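Lettings Practice, Session 5: Check-in, Check-out and the Bit in Between
Notes by Natália Krajčí
Updated 6 August 2018

Right, last time we got as far as the tenant signing, and I ran over (sorry, Vilém, I know you missed your bus). This week is the inventory. I love inventories, and I'm aware that makes me odd, but most of the deposit arguments I've dealt with came down to two or three words somebody wrote on a clipboard in a hurry.

What the inventory is for

It's a record of the contents and condition of the property on the day the tenant moves in. It gets compared with the same property on the day they leave, and the difference between the two is what everyone then argues over. If the first record is vague, the landlord has nothing to lean on, however cross they are.

My worst was a flat in Penamgate, years ago now. The check-in report said "kitchen: fine". That was it, the whole kitchen! The landlord wanted 200 pounds for the worktop and we couldn't show what state it had been in before. He got nothing, and he was rude to me on the phone for the rest of that January.

Go through each room the same way every time. I do door, walls, ceiling, floor, windows, fixed things, then loose things. Pick your own order if you like, just don't change it halfway round. Open the cupboards. Read the meters before you take your coat off, because you will forget them on the way out.

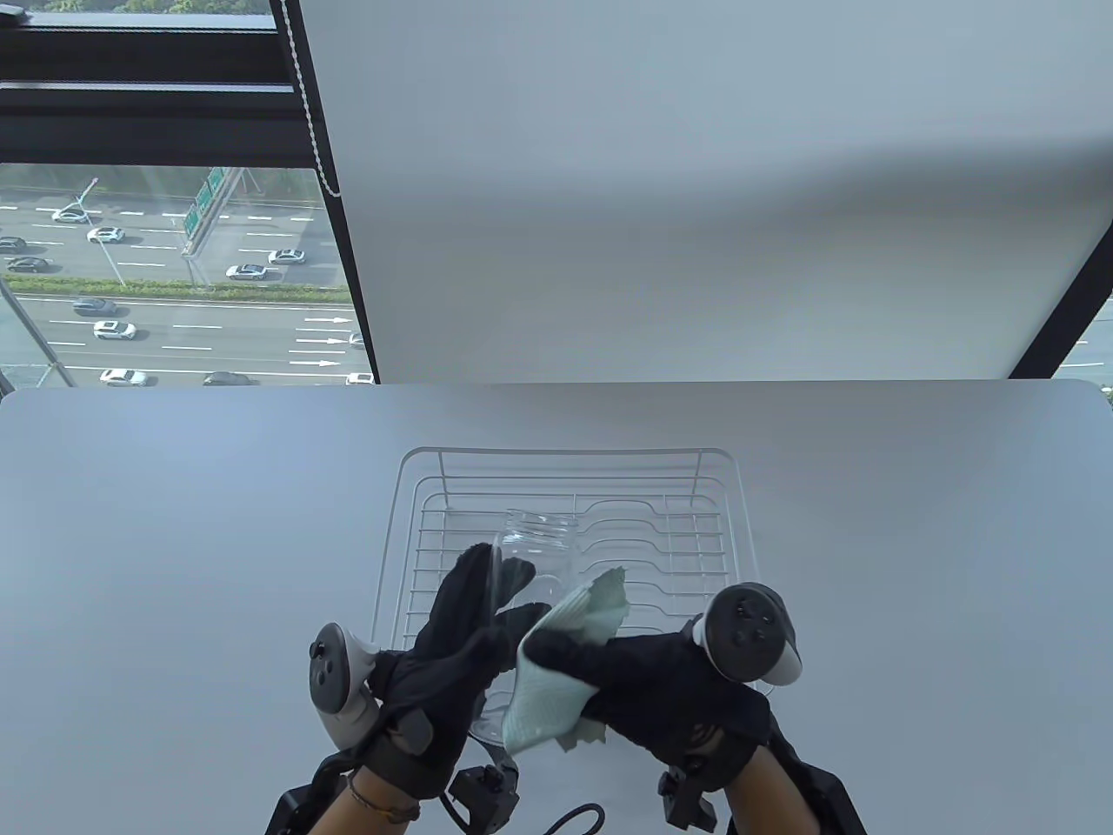 Fair wear and tear

This is the part that always gets the most questions. A carpet that has been walked on for years will look walked on, and the tenant doesn't pay for that. A burn from an iron is another matter. In between there's a big grey patch, and you'll spend a lot of your working life in it.

Things to ask yourself: how old was the item at check-in? How long was the tenancy? How many people lived there, and were there children or pets, with permission? A family of four will wear out a hall floor faster than one person who travels for work, and the landlord knew who was moving in.

Please don't promise a landlord "new for old". If a blind was already near the end of its life, the tenant's share of replacing it is small or nil. Eduard Mikuš had a good example from the Morkow office, a landlord who claimed for the same blind after two tenancies running. Ask Eduard to tell it, he does the voices.

Choosing your words

Stick to what you saw and where you saw it. "Good", "dirty" and "tired" mean something different to every reader. "Scratch, left of sink, length of my thumb" is ugly English and a lovely inventory entry. Use a ruler if you've got one with you (I never have).

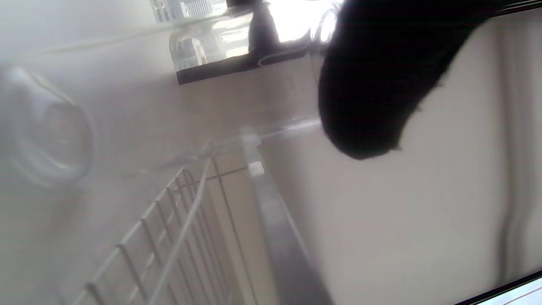

Causes are where beginners come unstuck. You see a line on a surface and your pen writes "crack" before you've thought about it, and now the report says crack for ever. Look at the soft brownish-grey band running down near the right edge of that pale surface. Is it a fold, a groove, a shadow? I wouldn't swear to any of them. So I'd put "vertical brownish-grey band, right-hand side, cause not known" and then go and look again in better light. Same with damp, by the way. Write "discoloured area" and leave the word damp to whoever turns up with a meter.

Getting it signed

Send the report promptly and give the tenant a clear date for comments. Keep every comment they send, even the silly ones, and attach them to the report itself.

For next time

Read the Grernero check-out report in your pack, all 34 pages, and mark any entry you couldn't defend to a stranger. I found 15. Tatiana Skála is taking the first half of the next session on rent arrears, so bring your questions for her, and bring the calculator.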